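Home / Travel & Office / Card Holders

Kimley Card Holder with Clear Sleeves

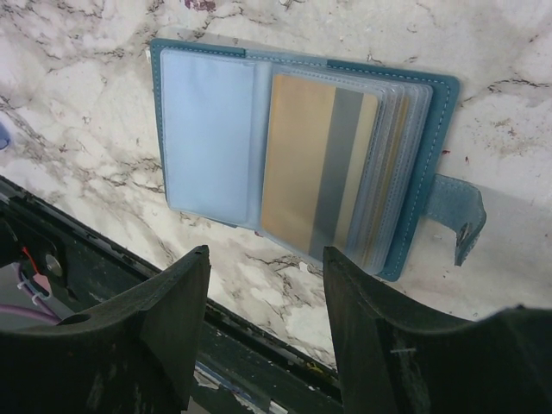 Thaddäus Mayrhofer wrote to us in October that his old leather wallet had split at the fold after one summer, and that he moved his loyalty cards and transit passes into a Kimley and has not gone back. He did ask for a slimmer version – Wirneo is working on one for next year.

The Kimley opens flat like a small book. Cards go into the clear sleeves one per side, so both faces of a business card can be read without taking it out. New sleeves are tight for the first few days and loosen with use. Embossed bank cards fit, but load them from the middle of the stack outward so the cover closes evenly.

Teal is the standard color. Gray and dark red are made in smaller runs, and the last run of dark red was 300 pieces.

Care: wipe the cover with a damp cloth and mild soap. Do not use alcohol on the sleeves, as it clouds the plastic. Keep the holder off car dashboards in hot weather.

Stock on 9 December 2021
Teal: 393
Gray: 242
Dark red: sold out

Orders placed before noon are packed the same day. Returns are accepted within 30 days if the sleeves are unused. For larger orders with a stamped name or logo, write to Johanna Grabner at the Wirneo sales desk. Stamping adds one week.

See also: Aitken passport cover, Sterker key case.

This site uses cookies to remember your cart. By continuing to browse you accept our cookie policy.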